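Skokix Publishes Gripper Comparison, Including the Parts It Would Prefer to Forget

24 May 2021

Print this page | E-mail this release

PALLANO – Skokix today released the results of its first side-by-side gripper trial for desktop computer repair, a job robots have so far been content to leave to people with small fingers.

The company ran 212 attempts across 14 gripper and fingertip combinations. Each setup was asked to lift a processor from a tray, carry it to the motherboard and set it in the socket without bending anything expensive. The best pairing managed 84 percent. The worst is now used to hold a door.

"We expected the arm to be the hard part," said Kyriaki Psarras, head of testing at Skokix. "The arm was fine. The arm was smug about it. Everything difficult happened in the last inch."

Every combination faced the same layout: an open tower on its side, a fixture plate to its left with the CPU in a square holder, and the socket bracket standing open. Two-finger grippers had to get past the power supply cabling, which took no interest in the schedule.

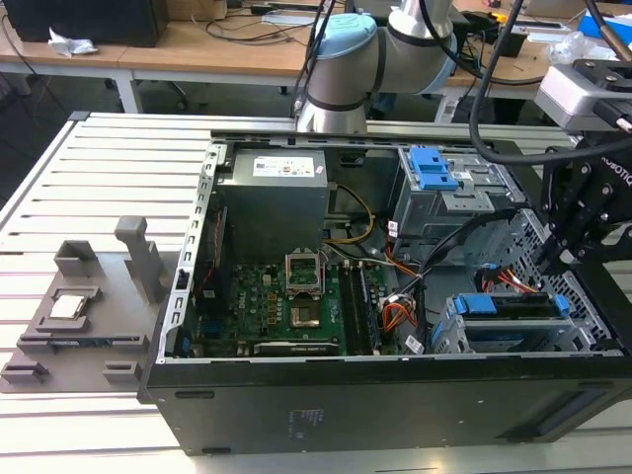

What the Trial Found

Narrow fingertips beat wide ones, and soft pads beat bare metal. Stronger grip settings helped with almost nothing. Moving the camera closer to the gripper improved placement, though it also gave the team one more thing to bump into the drive cage.

"I argued for the expensive fingertips," said controls engineer Cleiton Teixeira. "The report records that I argued for them."

A second round, covering memory modules, begins in June with controllers from Maltix. The full report runs to 80 pages and is free on request.

Press contact: Jussara Trindade, Skokix

Shares: 14 | Comments: 0

Recent releases
Skokix Opens Pallano Test Room
Jara Fixture Plates Now Shipping
Reinaldo Nogueira Joins Skokix as Service Manager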